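# Wooden box with compartments as a desk tidy – what goes where, and how do I stop it rattling?

**Eugénie Delaunay**

Hello all, hoping somebody here has a tidier mind than me! I've got a hinged wooden box with dividers and I want it to replace the awful biscuit tin that holds everything small I own: stamps, drawing pins, foreign coins, spare buttons, two watches that don't go, batteries, memory cards, a tape measure, the little key for bleeding the radiators. I've moved house (August, never again) and the tin is one of the last things to sort out. My plan was for the box to live on the desk, over to the left, where I can reach it without getting up.

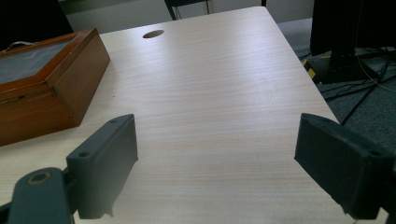
My trouble is partly the spot and partly the box. I write left-handed, so anything big on that side gets elbowed, but the right is where my mug goes and I don't trust myself with a mug near polished wood. The back of the desk gets the best of the daylight, and there's the oval cable hole near the far edge that I'd like to keep clear because the lamp lead will be going down it. Would you push the box right back, or does that mean it never gets opened? The biscuit tin lived on a shelf for 2 years and I only took it down to throw more things in.

I've had the box on the other furniture too, to see if I preferred it somewhere else. A mat underneath did seem kinder to the table top, and I could slide the whole lot along by pulling the mat.

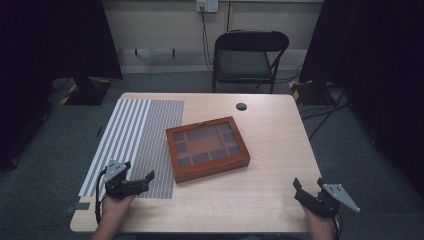 *Lid shut, and the striped mat to the left of the box.*

Then there's the sorting. One compartment is a good deal bigger than the others, so of course I want to tip everything into it and close the lid. I'd like to use the small ones properly but I keep changing my mind. Buttons by colour? Batteries by size? I had a go with coins and they slid about and made a racket every time I moved the box. A friend says to buy the Wulto insert trays, but I measured and they're made for drawers, and I'm not taking a saw to anything. There are nine compartments altogether, all sorts of sizes, if that helps anyone plan!
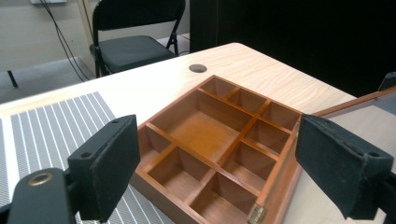
**mossy_kettle**

Put the things you use every day in the big one and forget about sorting those. Tape measure, pens that are too short for the pot, the radiator key in winter. It's the other stuff that needs the little cells, and I'd go by what you're doing when you want it, so stamps next to drawing pins if you do your post at the desk, and memory cards with the batteries. Don't do buttons by colour. I did mine by colour once and I still couldn't find a shirt button, they were in with "cream".

For the rattling, felt. You can get a sheet from any craft shop, cut it a hair smaller than the compartment and just drop it in. No glue! If you glue it you'll never get the fluff out of the corners. Make a paper pattern for each one first and write on the back which compartment it's for – I lost a whole evening by not doing that.

As for where it goes, not right at the back. A hinged lid needs room behind it, so open it fully where you want it to live before you decide.

**Dave in the annexe**

Just use the tin.

**quarterpast**

I'd take the batteries out of it altogether. Loose batteries and coins in the same box are a bad mix even with dividers, as things hop over when you carry it, and you don't want the ends of a battery touching metal. Mine are in a plastic case in the kitchen and I've stopped worrying.

The mat is a good idea, I'd stick with that. If you don't want a whole mat on the desk, little felt pads under the corners do the same job and come on a sheet for next to nothing. Dust the glossy bits with a soft dry cloth and go easy on spray polish near the glass, it smears. A dry paintbrush is best for inside the compartments.

Also the foreign coins. Do you need them to hand? I had a jar of mine and finally counted it, 316 coins, and I hadn't touched one since a holiday. They went to the charity shop.

**Eugénie Delaunay**

Thank you both (and Dave)! Batteries are out, they've gone in the kitchen drawer for now. I've bought dark green felt and I'm doing the paper patterns tonight. mossy_kettle, you were right about the lid, I hadn't thought of that at all – so I'm bringing the box forward a bit and my elbow will just have to learn. Still undecided about the watches. They don't go, but one was my gran's, so I think it gets a compartment to itself.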